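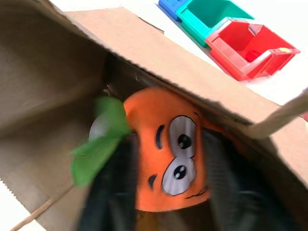
Handout 2 – notes from the Huvside visit
Robotics for non-engineers, autumn block. Read with last week's sheet on grippers.

October 2020

Typed up quickly from my own notes, so forgive the gaps. Those of you who couldn't get a place on the minibus need this for the written task, the rest can use it to check your own.

Where we were
Huvside, ground floor, the long room past reception. Three stops: arm demo, the control desk, then a short talk from the Tsang people who supply the software. Cuswood was meant to be showing a mobile base as well but pulled out, moved to July now.

Stop one – picking from a box
The one to concentrate on. Job sounds dull: reach into a cardboard box, close on a soft or odd-shaped thing, bring it out, put it in a coloured bin. A person does it without looking. For the arm nearly every part is awkward.

Things to note:
– box walls. Fingers have to go in at an angle that clears the sides and flap. Flaps are worse than walls as they move when touched
– light. White table is bright, inside of the box is dark. A camera set for one is poor at the other
– wrist camera. Goes where the hand goes, so good close up, but blurs when the arm speeds up, and the fingers themselves block a fair bit of the view
– tilt. When the wrist turns the whole view turns. A face drawn on an object ends up sideways, eyes one over the other. You and I still read it as a face. Software may well not, unless it has been shown plenty at that angle
– mixed materials. The orange carrot character with the green crinkly top is a good case: body gives one clear outline, leaves give hardly any. Where does the object stop? Matters when choosing where to grip
– string. Thin, easily missed by a camera, can snag

Expect to be asked why the fingers go either side of the body and not on the leaves. Have a go before next session, two or three lines will do.

Stop two – the control desk
Each attempt is saved as a run. Their log stood at 1,233 runs when we were there. A run holds the camera picture, the joint positions and whether the gripper was open or shut. Failed runs are kept too, marked as failed. Several of you asked why bother – go back to the section on learning from examples, second page, and think about what a machine would learn from succeses alone.

161 of the runs were for box picking. The others were table-top picks, which are easier (no walls, even light). Don't compare the two sets as if they were the same job. Last year's essays did this a lot.

Stop three – Tsang talk
Rushed, slides too small. What I got down:
Detora is the name of the planning package. Takes a target position and works out a path for the arm that doesn't hit anything it knows about. "It knows about" is the important bit – a flap that has shifted since the last look is not in the plan.
Also a slow mode for when people are near the table. Speed limit is set at the desk and can't be changed from the handheld.
Question from the back about cost, not really answered.

Words you should be able to use
gripper, wrist camera, joint, run, path, occlusion (one thing hiding another), motion blur

For next time
One side of A4, pick one difficulty from stop one, say what causes it and suggest one change to the set-up, not to the software. Changing the lamp counts. Changing the box counts. Hand in at the start please, not by email – my inbox is full.

Room 16 again. Bring the gripper sheet, I wont have spare copies.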